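Kevham Handheld Gripper Pool: Fault and Safety FAQ

Last updated 2019-10-05

Thank you for stopping by before writing to us! Most of what lands in our inbox after the finger-jam notice is some version of the questions below, so we've put the answers in one spot. If yours isn't covered, the address is at the bottom and we do read everything, even the long ones.

What was the finger-jam fault?

On some pairs, the curved fingers closed on an object and then stayed closed when the trigger was let go. You would feel the trigger come back under your hand as usual, so it seemed as if the gripper had opened, but the fingers were still holding on. People tugged, which is a very natural thing to do, and in a few cases the tug cracked the little return link inside the body.

Was anyone hurt?

One operator at the Baltden floor had a pinched fingertip while trying to pry the fingers apart. It was sore for a day and needed no treatment, but we treated it as a proper incident, and it is the reason the rule about prying is now printed in capitals on the case lid.

Which units are affected?

Serial numbers 274 through 657, from the batch built in January. The number is on the inside of the trigger guard, and you may need to tilt the gripper toward a lamp to read it. Out of that whole batch, 63 came back to us with a sticking link and 11 of those had cracked. If your number is lower or higher you're in the clear, though we're happy to look over any gripper you have a bad feeling about.

Why did the link stick?

The spring post was molded a hair too wide. On a fresh gripper it slid fine, and it would have passed any test we were running back then (it did pass them, to our embarrassment). After a few weeks of squeezing, the post wore a burr into its slot and the link began to catch. Warm rooms made it worse.

My gripper just jammed. What do I do?

Stop moving and say so out loud, so your partner knows you're not simply being slow. Lower the object until something else is holding its weight. Stop the recording, switch off the gripper, and only then slip your hand out. Please don't pry the fingers open, with your own fingers or with a screwdriver. Put the gripper in the red pouch with a note saying what you were holding when it happened. That note helps us more than you might think!

Should I keep the recording?

Yes, please. We know it's tempting to delete a ruined take, but the last few seconds before a jam show us how far the fingers had closed, and we can compare that with the trigger reading. Mark it "fault" in the Mulevden log and leave it alone. You won't lose credit for the session.

The tracking jumps around. Is that the same fault?

No, that one is separate and much less dramatic. When a marker face gets scuffed or smudged, the software can lose its place and your hand seems to leap sideways. Wipe the faces with a dry cloth and try again. If a face is scratched through, ask for a new cube.

Does the harness have anything to do with it?

Not with the jam, but it does matter for tripping. A dangling cable is easy to forget once you're busy with both hands, so please do your buckles up first, tuck away whatever slack you can, and look down before you walk anywhere. This goes double for rooms with ramps or steps.

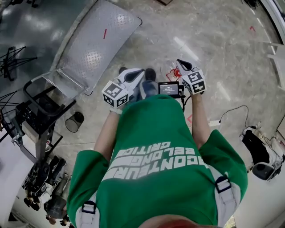
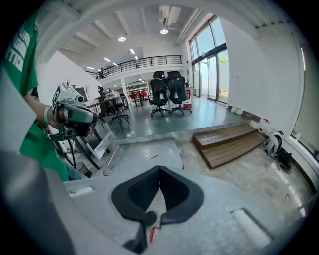

Can I carry on using an affected pair while I wait for the repair?

We'd rather you didn't. A gripper can behave beautifully all morning and catch after lunch, and we would much prefer to send you a loaner. Loaners go out the day we hear from you, as long as you write before noon.

What does the repair involve?

We swap the link and the post, then run the trigger through a long open-and-close test overnight. The Yousafzai bench does this work for us, and they usually have a pair back in the mail within the week. You'll need to recalibrate when it arrives, so leave a little time before your first session.

Do I pay for shipping?

No. Write to the pool desk for a label and use the original foam if you still have it. A towel does nicely if you don't.

How do I reach you?

Email the pool desk through the Kevham contact form with your serial number in the subject line.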